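Open day at Prollutia, Kirngate

Last updated: Sun 25 July

Prollutia rents the ground floor of a former carpet warehouse in Kirngate and opened it to visitors for one afternoon. I went to look at Gatis, their kitchen task kit, which goes on sale in October. It is meant for colleges and small labs that already own an arm and want it to do something harder than stacking blocks.

Olesia Stasiv showed us the benches. Each one is set up for a single task, and the props come in the box with a printed layout card. The cutting bench has a knife in an angular black stand with its pale handle sticking out towards the front corner, and a banana on a white board with a cartoon deer on it. She said the pick-up is the hard part, as the arm has to take the handle cleanly before any slicing can be tried.

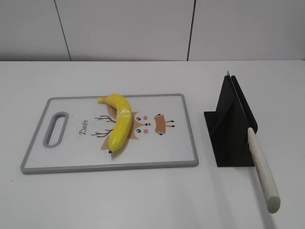

Price and what you get

The basic kit is £848 and covers 3 tasks. Extra tasks are £267 each. The software, called Mösli, is included for the first year. I asked what it costs after that and was told the price had not been set. You supply the arm and the table.

Gilberto Llanos took questions at the end. The manual runs to 41 pages and I read part of it over tea. The set-up section is clear, the fault-finding section is thin. Spare stands can be ordered separately, but spare boards can't yet.

I would like to try it on our own arm before ordering. They are taking names for loan kits and I put ours down. Parking is at the back, off the lane.

Recent posts
Two days at the packaging fair
Suction cups compared
Visit to a bakery line

This site uses cookies. By continuing to browse you accept their use.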